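Search
Search this blog
Go

The arm that kept letting go

5 December 2020

I have had such a good couple of weeks in the workshop and I have to write it all down before I forget which cable was which! The short version is that my gripper developed a fault that made it let go of things at random, I chased it through every part of the machine I understand and several I didn't, and I came out the other end with a much better robot and a healthy respect for cheap wire.

If you're new to the blog, the arm is called Grallell. It's a hobby-size thing bolted to the end of my bench in Bernstead, built from a secondhand kit and a lot of swapped parts, and it runs a pick-and-drop program I call Flumgate. Flumgate is simple. The arm finds a small object on the cloth, picks it up, carries it over to a target and lets go. Then I move everything and it does it again. I love watching it. I could watch it for an entire evening (and have).

The trouble started during a long run. I'd set up 142 picks in a row, my biggest batch yet, and went to make soup with the door open so I could hear the motors. When I came back the log said 142 completed, no errors, and there were little parts all over the floor. One had gone under the radiator. The program was perfectly happy. As far as it knew, it had delivered every single one.

I watched the next batch from a stool. Most picks were lovely, and then on pick 23 the fingers just opened halfway through the carry. No jerk, no noise, no warning on the screen. The part fell, the arm finished its move, "released" thin air and went back for the next one as if all was well.

My first guess was slipping. I cleaned the fingertips with alcohol, roughed them up with fine sandpaper and turned up the squeeze. That felt like progress for an afternoon. Then I played back a video of a drop at slow speed and the fingers were plainly moving apart before the part fell. Nothing was slipping! The gripper was being told to open, or thought it was, or had stopped being told anything at all.

So I rewrote the grip timing, which was probably due anyway, and put in a line to record the commanded position at every step of the carry. I ran another 86 picks that night. Four of them dropped, and in all four the commanded position stayed at closed the whole way through. The software was asking for the right thing and the fingers were doing something else. I was so pleased to have that in writing that I phoned my sister, who was very nice about it.

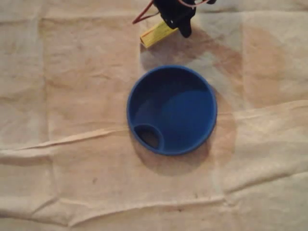

Back on the bench, with the blue funnel and a small yellow piece. Look how the red wire loops out from the gripper.

It was the wiring that Ívar Hjaltadóttir asked about as soon as I posted the logs in our build group. Ívar fixes sewing machines and knitting machines for a living and has seen every way a moving wire can die. The message I got back was one line: "What happens if you wiggle it?"

I held the gripper closed on a bit of scrap, with the arm parked, and pushed gently on the supply wire a little way back from the connector. Fingers open. I let go of the wire and the fingers closed again. I did this far more times than I needed to, it was like having found a secret button.

When I stripped the insulation back, most of the strands inside had snapped. The wire had been bending in one tight spot every time the wrist turned, and eventually there were just a few strands left carrying everything. With the wrist in one position they touched, and with it turned the other way they sometimes didn't. The gripper servo lost power for a moment, my fingers have a light return spring that pulls them open, and down went the part. Then the wrist came back, the strands met again, and every check I ran at the home position passed beautifully.

That spring is the bit I keep thinking about. I fitted it myself in January so that the gripper would open if I ever pinched myself in it, and I still think that's a decent choice for a machine with my hands near it. But it also means that losing power and letting go are the same event. With small light parts it's a nuisance. I had been planning to try a glass jar next, and I'm very glad I hadn't got to it. The jar idea is on hold, and I've started wearing my safety glasses at the bench every time instead of most times.

What I changed, in case it's useful to anybody with a similar arm:

The supply wire is now the soft silicone kind with very fine strands, and it has a wider loop so the bend is spread along a longer piece. I clamped it on both sides of the wrist with a scrap of inner tube under each clamp.

Flumgate now checks the finger position feedback during the carry as well as at the start. If the fingers are wider than they ought to be, the arm stops where it is and beeps. It does not try to rescue the part. I tested this by pulling the gripper connector out in the middle of a move, and the beep is horrible, which I'm proud of.

"Completed" no longer goes in the log just because the arm reached the end of its path. I have a little scale, an Ishida board I had in a drawer from an old project, and it goes under the target so the log can say whether anything landed. Reading the scale slows every cycle down a bit and I don't mind at all.

I've also put a wiggle test on the card taped above the bench: power on, arm parked, scrap in the fingers, hands clear of the joints, then nudge each cable in turn with a wooden spoon handle. Ívar wants it done with the wrist at both ends of its travel as well as the middle, and that's clearly right, as the middle was exactly where mine looked healthy.

Still to do – the wire on the elbow is the same old stuff and I don't trust it now. The new wire came in a ridiculously long roll, so I'll do that one next and take a proper look inside the old piece when it's off. I also want to find the part that went under the radiator.

Posted in: Workshop, Grallell

Contact | © 2020 All words and pictures mine, please ask before borrowing | Back to top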